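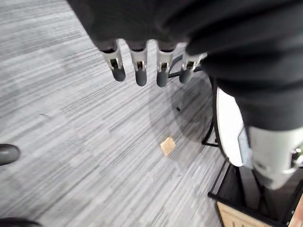
When do the port figures for the past month become available to members?

The monthly sheet goes out by email as soon as the declarations have been matched against the arrivals book, normally in the second week of the month that follows. Members without email can ask the office to mail a copy.

Widham Importers and Exporters Circle
Minutes of the spring meeting, May 25, 2020, held by conference call

Posted in: Minutes & Trade Figures

1. Opening

The chair opened the call and thanked everyone for dialing in, including three firms joining us for the first time (welcome, all of you!). A quorum was confirmed. The minutes of the winter meeting were approved with one correction: the item on pallet deposits should have said "refundable within 60 days of return," and it now does.

2. Import figures

The secretary went through the sheet for the quarter. Containers cleared through Widham came to 154, down from the same quarter last year. Nearly all of the drop was in household goods and furniture parts. Food held up beautifully. Fresh vegetables reached 329 tons, the best first quarter since the Circle started keeping its own sheet, and everyone on the call was delighted to hear it. The secretary pointed out that members reported voluntarily and that two larger firms had not yet sent in their March numbers, so the total may still go up.

A member asked for dried goods to be split out from canned goods. Agreed, starting with the next sheet. Another member wanted values shown in dollars as well as weight. This took up some time, as half the firms invoice in other currencies and convert on different days. It was agreed to try a value column for two quarters using the rate on the day of clearance, and then look at it again.

3. Export figures

Acuña Citrus Packing reported shipping 700 cartons of marmalade and candied peel on its new route, all of it on one booking and all of it accepted at the other end. That is a wonderful result for a firm that only started exporting last year, and the chair said so twice. Acuña has offered to share its document checklist with any member who would like it, and several asked for it before the item was even finished.

Machine parts were weaker. Iren Tool Supply said orders from abroad had been moved back to late summer, though none had been canceled. Iren is keeping its full booking for now and would be glad to share container space with anyone sending small loads the same way.

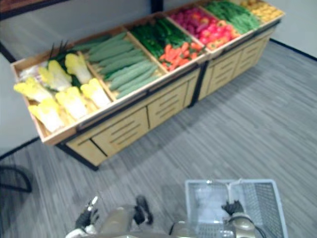

4. Classification of fresh produce

The produce subgroup gave its report on tariff codes, and it was a lively one! The trouble is that firms have been entering the same vegetable under different headings, so the quarterly sheet cannot be compared with the one before it. Leafy lines are the worst of the lot. Napa cabbage, the kind with pale yellow ruffled tops and white ribbed bases that gets laid on its side in a shallow wooden bin at the store, had been turning up on our sheet as cabbage, as lettuce and as "other greens," sometimes from the same firm. The subgroup proposes one short list of names with the code next to each. A draft will be sent to all produce members for comments, and the office will hold a practice session by phone for anyone who would like to go over it line by line.

5. Wevivitz online forms

The trial of Wevivitz for sending in declarations is going really well. Firms taking part have entered 395 declarations so far, and the error rate is a good deal lower than on paper. The feature people like most is the one that copies the consignee details over from an earlier shipment. Two complaints: it logs users out after a few minutes, and the weight box will not take decimals. Both have been passed along to the supplier. The trial was extended to the end of the year without a vote.

6. Storage fees

The port office has asked for our views on its proposed storage charges. Members were comfortable with the base rate but felt that three free days was too short for mixed loads. The secretary will write asking for five.

7. Other business

The annual directory is being updated. Please check your entry, especially the phone number, as several were out of date last time. One member has a good used pallet scale for sale; details from the office.

The next meeting will be in late summer, by phone or in person, with notice sent in good time. The call ended at 4:40 p.m.

Contact the Circle office | © 2020 Widham Importers and Exporters Circle | Back to top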